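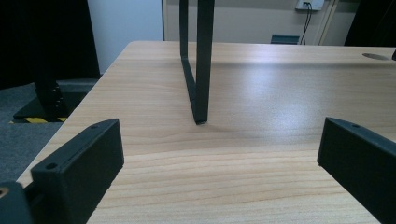
Light wood-grain tabletop, overhead lights on.

Thread by Zofia Pawlak
3 min read

I've been shopping for a used table since September. I have looked at a lot of them in Tostdale and Udcombe, and a few people asked what I check. Posting it as a thread so I can stop typing it out in messages.

1/ Measure the room first, then the door. My apartment door is narrower than the one inside it. I lost a deposit learning this.

2/ Ask for the height. Sellers give length and width and skip it. A table that's an inch too tall is miserable to eat at with regular chairs.

3/ Look at the top from a low angle with a light on. Glare hides stains if you stand right over it. Crouch, move your head, look again.

4/ Rounded corners cost you a little surface. I still want them. I have a hip bruise from my last table that never had time to heal.

5/ Run your hand along the underside of the edge. Swelling there means water got in at some point. I walk away from those.

6/ Push on one corner. A small wobble is usually a bolt. If it still wobbles after you tighten everything, the joint is worn and you'll be gluing it.

7/ Price. In Udcombe people start high and come down. In Tostdale the listed price is the price, and they'll be annoyed if you ask. I paid for delivery both times I bought there.

8/ Light wood shows coffee rings. Dark wood shows dust. I have a cat and I drink coffee, so I went light and bought coasters.

9/ Go on a Thursday if the shop gets weekend traffic. The new stock is usually out by then and there's room to walk around it.

10/ Chairs are a separate thread. I have two that match and two that don't, and I'm leaving it that way for now.

Replies

Konrad Nowicki: Number 5 would have saved me a whole winter.

Aleksandra Urbańczyk: Which place in Udcombe? The one by the bus station closed.

Damian Zürcher: Disagree on 8, dark wood is fine if you wipe it down.

Contact | Copyright | Back to top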